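Search this site
Search
Menu

Plurberg Wedding & Portrait Photographers' Circle – Minutes of the March Meeting

Posted in March by the Circle Secretary

We use cookies to remember your preferences. Accept / Manage settings

The meeting opened at 7:10 in the evening, a little later than planned, as quite a few of us were still catching up over coffee after the winter break. The chair welcomed everyone back and gave a very warm hello to the six new members, most of whom are coming to weddings from newborn and family work. The minutes of the last meeting were read and accepted with one small fix (the spring workshop is at the Clekeck barn, and the old minutes had it at the mill).

Album supplier. There was a long and good-natured talk about Blomqvist, who have been making albums for many of us for years. Members love the lay-flat pages but find the wait hard to explain to couples, especially ahead of the holidays. One member had an album of 32 pages come back with two spreads swapped, and it was reprinted without fuss. It was agreed that the secretary will write to Blomqvist and ask for a firm cutoff for holiday orders – in writing this time, please – and will also ask if the linen samples can be lent out to members again. 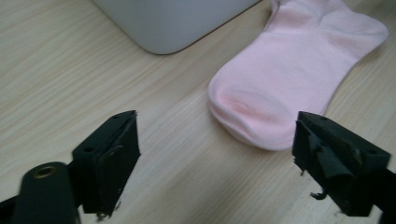
Wood grain desktop, pale finish

Second shooters. Our list of people willing to second shoot has grown nicely, but it is out of date, and several members spoke of calling numbers that no longer work. Everyone is kindly asked to check their own entry before the April meeting. We also talked over whether second shooters may use their pictures in their own portfolios. Feelings ran both ways. The general sense was that it should be settled before the wedding day and put in the booking email, and a short sample paragraph will be passed around for comments.

Print show. The show at Skudusari Hall had 207 visitors over the weekend, our best yet, and the guest book is full of lovely remarks (do come and read it, it will be on the side table next month). After the hall fee and framing we have $700 left over. A motion to put this toward the Clekeck workshop, so that new members can come at half price, was passed with no votes against.

Any other business. A member asked for advice on a couple who want every guest photographed at the table during dinner, and received a great deal of it. Someone left a gray lens cloth and a lens cap at the January meeting, and the secretary still has both.

The meeting closed at 9:05. Next month's topic is timelines for short winter ceremonies, and members are invited to bring one that went well and one that did not.

Get our monthly newsletter! Enter your email address
Subscribe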